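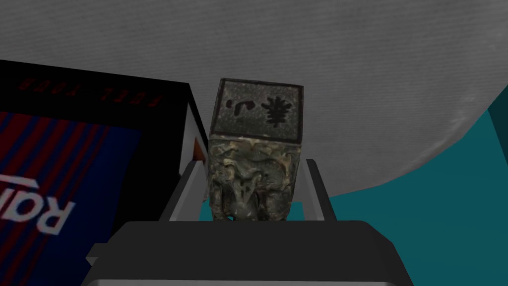 Square stone seal, stood on end, speckled dark face at the top.

Ticket: patchy impressions, middle of seal not printing
Product: Melto red paste, 31 g pot
Used with: Lokine paper, cream, and a hand-cut stone seal
Status: solved (mostly!)

Original message

Hello, hoping somebody on the help desk has a bit of patience for a beginner. I carve name seals for bookplates and I've got an order to finish for Sumampouw, the little bookshop near me, who want 159 bookplates stamped for their subscribers. My test sheets looked lovely in January. I opened a new pot of paste on Tuesday and now I get a nice crisp border all the way round and a pale, gappy mess in the middle. Pressing harder makes the border go fat and blobby and the middle stays exactly as bad as it was.

I've tried stirring the paste (a bit), cleaning the seal with a toothbrush, and swearing. Please tell me I haven't got a duff pot.

Reply from me, same evening

Thanks for the quick answer! You asked for some details, so:

The paste is stiff. It came out of the pot in a sort of crumb to begin with and there was a puddle of oil sitting on top, which I dabbed off with kitchen roll. I'm guessing from your tone that I wasn't supposed to do that.

I load the seal by tapping it on the paste lots of times, lightly. I used to press it straight in, but a book told me off.

Underneath the paper I've got the kitchen table. The paper is the Lokine stuff, same packet as before.

The face of the seal I flattened by hand on wet and dry paper, 2000 grit to finish, on the same table. Then I carved it. I did give it another quick rub after Christmas because there was a scratch I didn't like.

Update, after trying your first suggestion

Right, I've put the oil back. Well, not the same oil, that's in the bin, but I added two drops of castor oil as you said and turned the paste over with the bone spatula for a good ten minutes. It was like mixing cold fudge. It did go smooth and stringy in the end and the colour's come back beautifully, much deeper.

Stamped a row of six. Better! The middle is pink now where before it was nearly white. Still not right though, and the top left corner is always the darkest, whichever way round I turn the paper. If I turn the seal, the dark corner goes with it.

Update, padding

Swapped the bare table for a thin pad. I haven't got a proper stamping mat so I used the backing board off a Sustinard sketchbook with four sheets of printer paper on top. Big difference. With four sheets the centre fills in nicely, with eight it starts picking up the bottom of the carved lines, so four is where I've stopped. The dark corner is still there, sulking.

Update, the embarrassing bit

You asked me to check the face with a steel ruler held up to the window. I did, and there's daylight under the middle! Only a sliver, but you can see it, and one corner sits proud of the others. My table has a slight bow in it, and I'd been sanding on that. I suppose my quick rub after Christmas finished the job off.

So I taped a fresh sheet of the 2000 to the glass out of a picture frame, put a few drops of water on it and went round in slow figures of eight, turning the seal a quarter turn every so often. I scribbled pencil over the face first so I could see what was touching. The pencil went from the corner straight away and hung on in the middle for ages. I stopped as soon as it had all gone, as some of my thin lines are quite shallow and I didn't fancy recutting them.

Washed it, left it overnight, loaded it with paste this morning and the first print was solid all over. I may have shouted.

Last message

All the bookplates are done and laid out on every flat surface in the spare room. The paste is taking ages to dry with the extra oil in it, and a few have ghosted onto the tissue I put between them. Is it all right to dust them with a bit of talc, or will that dull the red? Happy for you to close this one and I'll open another if you'd rather keep drying questions separate.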